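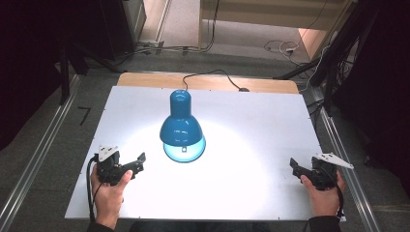

Desk Lamp Switching and Placement: README

Version 3. Last edited Dec 8, 2024 by Uliana Lytvynenko.

Contents

The set covers one household job: working with a small desk lamp on a table. Each episode is a short recording of a person moving the lamp, tilting the shade, or turning the light on or off. There are 681 episodes. 59 of them are marked "partial" in the index because the person stopped before the task was done. They are kept in the set. Filter them out with the status column if you don't want them.

Folder layout

episodes/ has one folder per recording, numbered from 0001
index.csv has one row per episode
notes/ has the session notes, typed up from paper
splits/ has the train and test lists

Columns in index.csv

episode: the folder number
task: move, tilt, on, off, or cord
lamp_start: lit or unlit at the first moment of the episode
status: complete or partial
session: the session code, which matches a file in notes/

Tasks

move: The lamp is taken from one part of the board to another. The base of the task is position only, so the light may be on or off.
tilt: The shade is turned to face a new direction. Lamp position is allowed to drift.
on / off: The switch is worked once. If it took several tries, the whole attempt is in one episode.
cord: The power cord is moved out of the way before anything else is done. This is the smallest group and the hardest to label. Expect some disagreement between the label and what you would have picked.

Table setup

The work surface is a large white board laid over a wooden tabletop. The lamp used in the blue group has a bell-shaped shade and a thin black cord. Other lamps were bought under the names Briltel and Keser and are listed in the session notes. Room lighting was left alone within a session but was not matched between sessions.
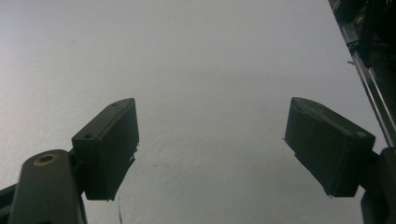

The white board reflects a lot of the lamp's light. When the shade points down, the area under it can wash out, and exposure in the close views may shift when the lamp is switched. We did not correct for this. If your work depends on color, run a few lit and unlit episodes side by side before you use the full set.

Splits

Train is 80 percent of the episodes and test is the rest. The split is by session, so a session never appears in both lists. Partial episodes are in both.

Known problems

Session codes starting with K were recorded at the Kunex room and have shorter notes than the others.
In the May sessions, lamp_start was filled in afterward from the recordings. A few rows may be wrong.
The "tilt" and "move" labels overlap. When both happened, the label is whichever came first.
There are no episodes with bulbs being changed, and none with two lamps on the table.

Changes

Version 3: added the cord task, renamed "switch" to "on" and "off", fixed the Fakhoury session notes, which had been saved under the wrong code.
Version 2: added the status column.

Corrections

Send the episode number and the column that needs changing to Uliana Lytvynenko. Please don't send edited copies of index.csv.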